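Vier Finger für einen Pantoffel

Wer einen Greifer verkaufen will, zeigt ihn beim Heben eines Eis. Wer einen Greifer kauft, hat meistens keine Eier. Bei Clevmont in Osham hat man sich deshalb auf Badelatschen geeinigt: anfassen, anheben, zurück aufs Regal. Im Dezember trat dort die Fingerhand von Curia gegen den weichen Greifer von Thoroddsen an, 153 Versuche pro Kandidat, dazwischen Kaffee.

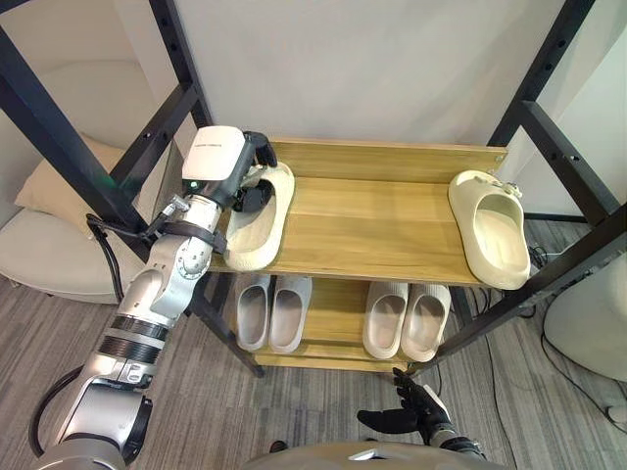 Fünf Finger seien vor allem fünf Gelegenheiten, etwas falsch zu machen, meint Niall Purves. Er würde mit zweien anfangen und den Rest des Geldes in eine ordentliche Kamera stecken.

Das Team sah es zunächst anders. Eine Hand fasst den Schuh an der Ferse, wie man es selbst täte, und man ist sofort auf ihrer Seite. Leider rechnet die Tabelle keine Sympathie mit ein. Die Curia-Hand kam auf 99 saubere Griffe, und an schlechten Vormittagen überlegte sie vor jedem einzelnen, als ginge es um eine Erbschaft.
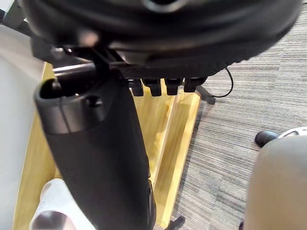 Mehr Streit als die Finger machte ohnehin der Blick vom Handgelenk. Eine Kamera so nah am Geschehen sieht zuverlässig den eigenen Greifer und mit etwas Glück auch das, was er holen soll. Pascal Lemaire ließ den Winkel 13 Mal verstellen — danach war man wieder fast beim ersten. Der weiche Greifer verzeiht solche Schwächen eher. Er drückt sich an den Latschen heran und hofft das Beste, eine Strategie, die in der Robotik unterschätzt wird.

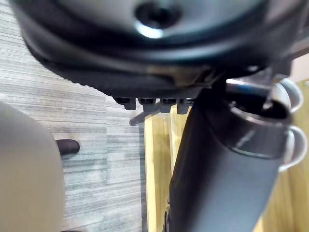 Nahblick am Handgelenk: viel Greifer, dahinter Teppich und helles Holz.

Gekauft wurde am Ende noch nichts. Lemaire will im Frühjahr mit Schnürschuhen weitermachen, und beide Hersteller haben um etwas Bedenkzeit gebeten.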